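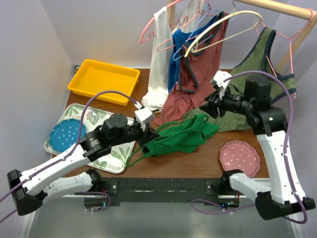 Zwei Arme an einem Tisch zum Laufen zu bringen sei keine Projektarbeit, das sei Fleißarbeit, so die Rückmeldung aus dem Parallelkurs nach der Zwischenpräsentation im November. Die eigentliche Frage laute, ob das System ein Kleidungsstück greift, das es vorher nicht gesehen hat.

Der Einwand wurde in die Aufgabenstellung übernommen. Der vorliegende Bericht beschreibt Aufbau, Datenerfassung und Ergebnisse des Projekts Brokel, Wahlpflichtkurs Automatisierungstechnik.

23. Dez. 2018

14 Mal geteilt · 3 Kommentare

1 Aufgabenstellung

Zwei Roboterarme sollen Textilien von einer Tischfläche aufnehmen und an einer zweiten Position ablegen. Die Textilien liegen ungeordnet, teils zerknüllt, teils flach. Bügel mit weiteren Kleidungsstücken hängen an einer Holzstange über dem Tisch und dürfen nicht berührt werden. Einige dieser Stücke reichen bis auf die Tischplatte, was die Trennung von liegendem und hängendem Stoff erschwert. Tabletts und Teller auf dem Tisch dienen als Störobjekte.

2 Aufbau

Die Arme sind an einer schwarzen Montageschiene an der Vorderkante des Tisches befestigt. Die Elektronik sitzt unterhalb der Schiene. Die Greifer haben je eine schwarz-weiße Klaue. Die violetten Leitungen sind frei geführt und bilden Schlaufen über den Gelenken. Eine Führung entlang der Glieder wurde erprobt und verworfen, da die Leitung bei voller Streckung des Arms unter Zug geriet.

Die Ansteuerung erfolgt über die im Kurs entwickelte Software Ots. Ots verarbeitet Sollpositionen beider Arme in einem gemeinsamen Takt und bricht ab, sobald sich die Arbeitsräume überschneiden. Die Bibliothek für die Bahnplanung stammt aus dem Vorgängerprojekt Rombridge und wurde auf zwei Arme erweitert.

3 Datenerfassung

Es wurden 2.662 Greifversuche aufgezeichnet. Davon entfallen 1.192 auf zerknüllte Textilien, die übrigen auf flach liegende. Zwischen den Versuchen wurde die Lage der Textilien von Hand verändert. Die Bügel blieben innerhalb einer Versuchsreihe unverändert hängen.

Für den Test mit unbekannten Stücken standen 16 Textilien zur Verfügung, die in keiner Aufzeichnung vorkommen. Jeder Versuch wurde nach 36 Sekunden abgebrochen, falls kein Griff zustande kam.

4 Ergebnisse

Zerknüllte Textilien werden zuverlässiger gegriffen als flache. Eine aufgeworfene Falte bietet der Klaue eine Kante, an der sie ansetzen kann. Bei flachem Stoff gleitet sie häufig über das Gewebe. Ein zusätzlicher Anpressweg nach unten verbessert den Griff, führte jedoch mehrfach zur Überlastabschaltung am Handgelenk.

Träger und Bänder sind eine eigene Fehlerquelle. Wird ein Träger statt der Stoffkante gefasst, dreht sich das Stück beim Anheben und schleift über die Störobjekte. Die Bilderkennung unterscheidet beide Fälle bisher nicht.

Bei den unbekannten Textilien traten die gleichen Fehlerarten auf. Dunkle Stoffe mit dunklem Besatz wurden schlechter segmentiert als helle. Eine Änderung der Beleuchtung hatte geringen Einfluss.

5 Offene Punkte

Die Kollisionsprüfung in Ots berücksichtigt die Leitungen nicht. In zwei Versuchsreihen blieb eine Schlaufe an einem Bügel hängen, der Lauf wurde jeweils manuell gestoppt. Ein Modell der Leitungen ist für das nächste Halbjahr vorgesehen. Die Greiferbacken sollen einen Belag mit höherer Reibung erhalten, Muster wurden bei Prasutel angefragt. Die Kalibrierung der Arme zueinander muss nach jedem Umbau wiederholt werden und ist noch nicht automatisiert.

Kommentare (3)

kabelbinder_07
Habt ihr die Überlastabschaltung in Software oder über den Motorstrom gemacht? Bei uns löst sie ständig zu früh aus.

Projekt Brokel
Motorstrom, gemittelt über mehrere Takte. Ohne Mittelung hatten wir das gleiche Problem beim Anfahren.

nordlicht
In Abschnitt 4 fehlt mir eine Tabelle mit den Erfolgsquoten, getrennt nach flach und zerknüllt. Sonst gut nachvollziehbar. Wird die Erweiterung von Rombridge veröffentlicht?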